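How Does a Trade Work in Sports?
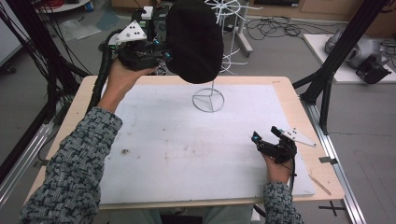
When a player moves from one team to another during a contract, it is usually because of a trade. Two teams agree to swap something. Most of the time they swap players, but they can swap other things too. This page explains how trades work, mostly using basketball.

What is a contract?

Before we get to trades, you need to know about contracts. A contract is a written promise. The player promises to play for the team for a certain number of seasons. The team promises to pay the player a certain amount of money.

When a player is traded, the contract goes along. Say a player signs for 3 years and is traded after the first one. The new team now has that player for the 2 years that are left, and it has to pay what the old team promised. The player doesn't sign a new contract and doesn't get a raise for moving.

Who decides?

Each team has a person called the general manager, or GM. The GM's job is to put the team together. GMs call each other all season long to ask who might be available. Most of these calls go nowhere.

The coach may be asked for an opinion, but in most leagues the coach doesn't make the final choice. The owner of the team often has to say yes to a big trade.

What about the player? In most cases the player doesn't get a vote. A few players have a line in their contract called a no-trade clause. It means the team has to ask first, and the player can say no.

What can teams trade?

Players are the main thing. A team with too many tall players and not enough good passers might look for a team with the opposite problem.

Teams can also trade draft picks. The draft is the event where teams take turns choosing new young players. A team can give away its turn in a draft that hasn't happened yet. Nobody knows who that pick will turn into, so trading for one is a bit of a gamble.

Sometimes a third team joins in. Team A wants a player from Team B, but Team B doesn't want anyone from Team A. Then Team C steps in with a player that Team B does like, and gets something from Team A in return.

A made-up trade

Let's say the Zallbridge team has a very good shooter who scored 3,066 points over the last two seasons. The Sineo team needs a shooter badly. Sineo offers a young center and a draft pick.

Zallbridge has to think about it. The shooter is better than the center today. But the center is only 20 and may get better, and the draft pick could become a good player later on. Sineo wants to win now, and Zallbridge is willing to wait. That is when trades tend to happen - two teams want different things at the same time.

What is a salary cap?

Many leagues have a limit on how much a team can spend on its players. It is called a salary cap. Without one, the richest teams could hire most of the stars.

The cap makes trades harder. If a team is already at its limit, it usually can't take on an expensive player without sending out one who is paid a similar amount. GMs have helpers who do this math all day.

What happens after the teams agree?

First, the teams tell the league about the deal. People at the league office check that it follows the rules. Next, the players often take a physical. This is a checkup with a doctor. If a player has an injury that the new team didn't know about, the trade can be called off.

After that, the player packs up and goes. It can be very fast. A player might eat breakfast in one city and be on a plane to another that night. Players with children often go ahead alone, and the family moves when school is out, in May or June.

What is the trade deadline?

Leagues set a date during the season when trades have to stop. The days before it are very busy. After the deadline, teams have to finish the season without making any more trades.

Words to know

Contract - a written promise between a player and a team
General manager - the person who builds the team
Draft pick - a turn to choose a new player
Salary cap - a limit on what a team can spend on players
Physical - a checkup with a doctor

Written by Habibur Jayasinghe. Updated Jul 17, 2025.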